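September, just gone half past six in the morning

Couldn't sleep, so I've been pottering (again!) and thinking about glass. Assunta Pace rang last night and we talked for ages about her move to Dalville – 16 boxes packed so far and she hasn't even started on the kitchen, bless her. I said I'd take her empties along with mine, which was a bit rash given it's a 2 mile trek up to the bottle bank at Trivdale and my arms aren't what they were.

Anyway, I've settled on paper bags over plastic ones. You fold the sides down so the thing stands open and you can get the tall bottles in first, at the back, then squeeze the others round them.

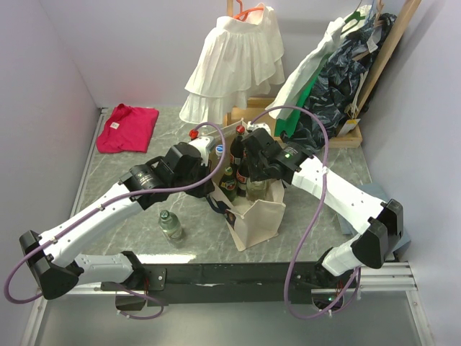 Four to a bag is my limit, I think, any more and I start worrying about the bottom going. Must ask Dalal if she wants hers taken too. Kettle's on, and I still need to find my other shoe.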